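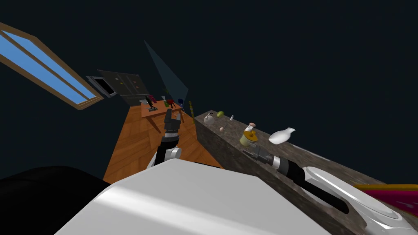

kitchen window, wood frame, very blue

1/ ok so sourdough. week 11 of trying. my starter is named Bíró and it finaly doubled overnight. screaming

2/ for anyone asking – 100 g starter, 775 g flour, pinch of salt at the end. water I go by feel, sorry. Tímea Katona weighs everything down to the gram and her loaves are nicer than mine so maybe listen to her

3/ flour is the problem. Favham shop out of bread flour again. got rye and a bag of something with no label. mixed both in. dough went gray and sticky, baked it anyway, ate half with butter standing up

4/ Bianka says stop kneading so much. fold it, leave it, fold it, leave it. tried it this morning. way less mess on my sleeves
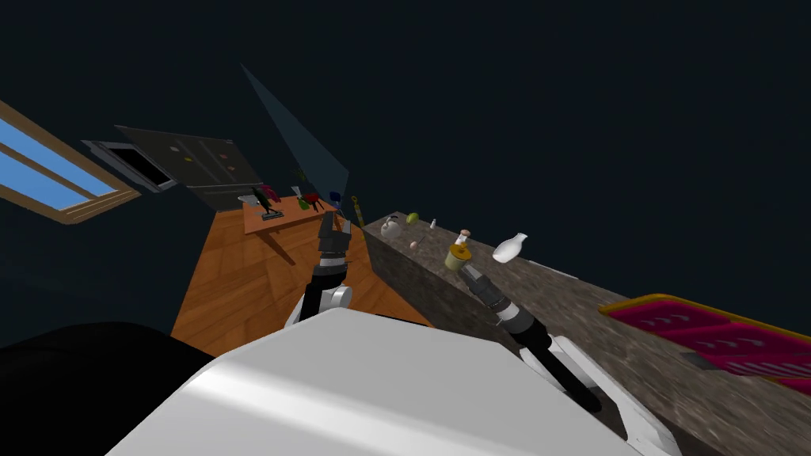 window again, two magnets on the fridge

5/ oven question. mine runs hot on the left. do you turn the loaf halfway or just live with one dark side?? Ada Marchetti puts a tray of water underneath – trying that next

6/ discard pancakes: starter, egg, milk, bit of sugar. small pan. don't flip too early like I did, twice

7/ also if you're in Skiveck and want some starter, message me. bring a jar wiht a lid. I have way too much

8/ next bake tonight. seeds this time. will post the crumb if it's not a brick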